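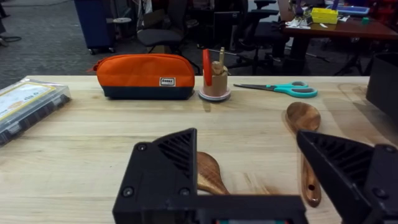 Wooden spoons do not belong on the same surface as scissors, one reader wrote after our May piece on kitchen drawers, and a table where both turn up is a table with no storage plan behind it. The same letter asked for a method that works in a single room used for cooking, desk work and a child's toys, without buying a wall of cabinets.

The complaint is a fair one. A mixed table usually holds items from several categories: utensils, stationery, small parts, toys. Wooden spoons lie near a zippered pencil pouch. A pair of teal-handled scissors ends up beside a small wooden toy. Each has an obvious home in a larger house. In a shared room the homes overlap, and the work lies in deciding which items may share a container.

Start with length. Cooking spoons and kitchen scissors set the minimum inside dimension of any drawer or bin that will hold them flat. A drawer 18 inches deep takes most hand utensils lying front to back, with space left for a divider. Spoons with a hole near the end of the handle can go on a rail or a hook instead, provided the hook is thinner than the hole. Check this before drilling. The Flosico rail we fitted for this article came with hooks too thick for one of our older spoons, and we replaced them with S-hooks bent from thin wire.

Soft containers come next. A pencil pouch accepts odd shapes and closes completely, but its contents can't be seen. Give it one category and keep to it. Scissors with exposed blades should stay out of it unless they have a cap. Points work through the lining at the seams, usually at the bottom corners.

Rigid boxes with clear lids do the opposite job. The compartments fix the size of what can be stored, and the lid shows what is there. A printed label on the lid is useful up to the point where it covers the compartments. On the Osetti box we tried, the label peeled cleanly after a few minutes under warm air. We moved it to the short side, where it could be read with the box shelved.

Dishes are a separate problem. They need air on both faces and a surface underneath that tolerates drips, and a wire rack supplies only the first of these. 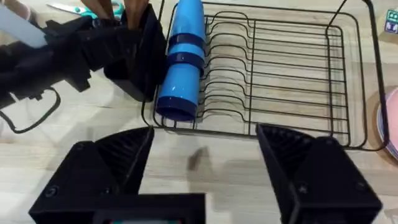 Divider shape matters more than finish. Straight pegs hold flat plates upright and let bowls rock. Curved dividers touch the plate at more points along the wire and keep it from sliding sideways, at the cost of a narrower range of plate thickness. Measure the gap against your thickest plate at the rim, where stoneware is often heavier than it looks. The Brorkby rack has 5 slots at its wide setting, and our thickest plates fitted none of the others.

Cups are best placed upside down and tilted. A tumbler set flat on its rim traps moist air. Laid on its side it should have the open end lower than the base, with the wire under the body and clear of the rim.

If the rack stands on a wooden table, put a tray under it. Wood that is wetted in the same spot every day will raise its grain and then gray. We sand the affected area with 200 grit, always along the grain, and apply oil in thin coats. Leave each coat overnight. Water resistance improves gradually and is still no substitute for the tray.

The remaining step is a fixed clearing time. Set a timer for 5 minutes at the end of the day and return desk items first, then utensils, then toys. Anything without a container when the timer stops goes into one open bin, sized to fit under the table. Anozie makes a low model on casters that we have used through two moves. Empty it before adding a second bin.

Filed under: Home Workroom / Storage and Sorting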